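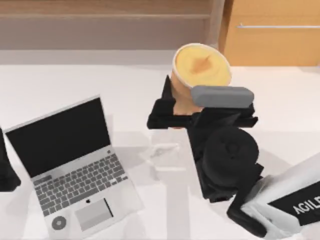
Stornlow Sets Aside Budget for Two-Arm Workstations

December 2020 – Stornlow is happy to share that it will buy 14 two-arm tabletop stations for its Ferkura office, with delivery spread over 29 weeks so the team there can settle in without hurry.

"We went back and forth on this for a good long while, and I'm so grateful to everyone who put up with my spreadsheets," said Naa Frimpong, who leads purchasing. "A cup next to a laptop is the kind of job we wanted to plan for – everyday things on an everyday desk."

The budget also covers spare finger pads, training and a service plan. Shelf work will be decided separately, once reach has been checked in simulation.
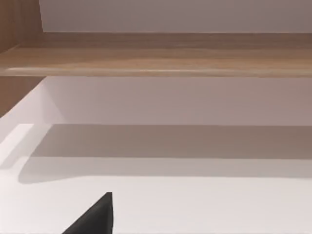
Simulated view of a gripper finger in front of an empty shelf compartment.

Press contact: Ayuba Tsikata, Stornlow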